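Buscar en la comunidad Escribe tu consulta Buscar

¿Hay ya algún robot que recoja la mesa y guarde la fruta, o sigo soñando?

Publicado por limonero_sur, febrero de 2023

¡Hola a todos! Llevo unos meses enganchado a los vídeos de brazos robóticos que doblan camisetas, abren cajones y friegan vasos, y me ha entrado la fiebre. En casa ya tenemos un Dustport que barre bastante bien (se atasca en los flecos de la alfombra, pero se lo perdono todo), y en el taller donde trabajo, uno pequeño de piezas de latón, acaban de montar un brazo Skendier que alimenta el torno. Lo miro cada mañana como un crío mira un tren.

Mi duda es esta: ¿cuánto falta para que una máquina así haga una tarea tonta de casa? Pienso en cosas como vaciar la bolsa de la compra y poner la fruta en su sitio, emparejar calcetines, llevar los vasos al fregadero. El del taller coge 16 piezas de una bandeja y las deja en otra sin fallar, una detrás de otra, toda la tarde. A mí me parece que de ahí a las mandarinas no puede haber tanto trecho, pero el encargado se ríe cada vez que lo digo.

Si alguien ha probado algo de este tipo en casa, aunque sea casero y con cinta aislante, que lo cuente con pelos y señales. Presupuesto tengo poco, ganas todas.

pinza_y_media

Me encanta esta pregunta porque yo empecé igual, mirando el robot del trabajo y volviendo a casa con la cabeza llena de planes. Te cuento lo que he aprendido trasteando con el kit Mbwambo, un brazo de sobremesa que montamos en el grupo de aficionados de mi barrio.

Tu brazo del taller va tan fino porque la bandeja está siempre en el mismo punto y las piezas son idénticas. Prueba a girar la bandeja un poco (con permiso del encargado, claro) y verás la cara que pone, si es que no lleva cámara. En casa no hay bandeja. Hay una mesa con un mantel que hace arrugas, fruta de cada tamaño, cosas que ruedan y una luz distinta a cada hora.

La fruta es una prueba preciosa, y por eso la recomiendo para empezar. Es barata, es redonda, cabe en una pinza pequeña y te enseña todo lo que necesitas saber sobre agarrar. Una mandarina aguanta casi cualquier apretón. El tomate cherry es traicionero: tiene la piel brillante, pesa poco y, si las puntas no llegan centradas, sale disparado. Las piezas muy oscuras nos dan guerra por otro lado, porque la cámara las confunde con su propia sombra. Y luego hay que soltar, que parece lo fácil y tiene su miga: si abres la pinza demasiado arriba, la fruta bota en el plato y se lleva por delante lo que ya estaba puesto.

Os dejo una foto de la tarea para que se vea la mezcla. Fijaos sobre todo en la diferencia de tamaño entre lo que ya está en el plato y lo que sigue en el mantel, y en que las puntas llevan una almohadilla azul estriada. Las estrías ayudan mucho con lo resbaladizo. Con puntas lisas nosotros perdíamos la mitad de los agarres.
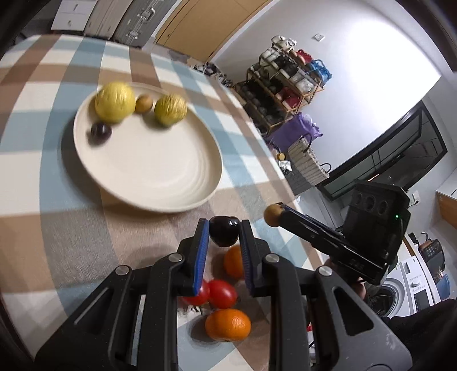 tuerca_de_abril comenta: Perdona que te corte, pero estás contando la parte bonita. Que una máquina ponga fruta en un plato está muy bien, ¿y quién saca la fruta de la malla, tira la que viene tocada y pasa la bayeta? Para mí una tarea de casa es eso entero. Mientras haya que preparárselo todo al robot, prefiero hacerlo yo en medio minuto.

Tienes bastante razón, tuerca_de_abril, y lo de la malla me duele porque lo intentamos en abril y fue un desastre glorioso. El brazo se quedó enganchado y arrastró la bolsa hasta el borde de la mesa. Aun así, yo no lo daría por perdido. Hace nada hacíamos pruebas de 40 intentos con una sola clase de fruta, siempre en el mismo sitio, y salían bien 12. La última tanda, con la fruta repartida de cualquier manera, fue de 80 intentos y ya no apuntábamos los aciertos, apuntábamos los fallos porque ocupaban menos. ¡Yo eso lo celebro!

Para limonero_sur, por orden, lo que haría yo con poco dinero:

Empieza moviendo el brazo a mano o con mando, sin nada automático. Se aprende muchísimo viendo por dónde entra uno mismo con la pinza cuando hay dos cosas pegadas.

Gasta en las puntas antes que en los motores. Goma, silicona, lo que tengas.

Pon un plato con reborde. Un plato llano es un tobogán.

Deja el mantel puesto desde el principio. Nosotros practicamos sobre un tablero blanco y el día que cambiamos a una tela de cuadros hubo que volver a empezar con la cámara.

Y cuelga aquí lo que te salga, aunque sea malo.

fregona_turbo

No, no existe. Bueno, lo de barrer sí y poco más. Yo tengo el Dustport también y a veces se come un calcetín. Para la mesa, tus manos.

torno_viejo

Respondo por la parte del taller, que de cocinas sé lo justo. Trabajo en Filton, una nave de mecanizado con más máquinas que ventanas, y hemos pasado por todas las fases: la del robot que lo iba a hacer todo, la del robot tapado con una lona y la de ahora, que es la buena.

Lo que de verdad nos hace bien la máquina es cargar y descargar, paletizar y soplar virutas. Lo que sigue haciendo una persona es ordenar el cajón de las herramientas, quitar rebabas en los rincones feos y barrer debajo de los bancos. Es decir, lo más parecido a una tarea doméstica es justo lo que se resiste. Un cajón revuelto de llaves y brocas es peor que cualquier frutero: todo brilla, todo está montado encima de todo y cada cosa se coge por un lado.

Dicho esto, estoy con pinza_y_media en el entusiasmo. El otro día vi una demostración en la que el brazo dudaba, apartaba una pieza con la punta y cogía la de abajo. Lo de apartar me dejó con la boca abierta, de verdad, porque es lo que hace un aprendiz espabilado en su primera semana. Si eso llega a un precio razonable, yo le pongo delante el cajón de las brocas y me siento a mirar con un café.

Un consejo para limonero_sur: pregunta en tu taller si te dejan quedarte a probar cuando paran la línea, con alguien que sepa de seguridad delante y la velocidad bajada. El brazo industrial no es un juguete y tiene una fuerza que asusta, así que nada de meter la mano para recolocar la fruta. Llévate una bolsa de mandarinas y empieza por ahí. Los tomates, para cuando haya confianza y un rollo de papel a mano.

limonero_sur

¡Muchísimas gracias! He hablado con el encargado. Se ha reído otra vez, pero ha dicho que sí a las mandarinas. Mañana pido las puntas de silicona y os cuento.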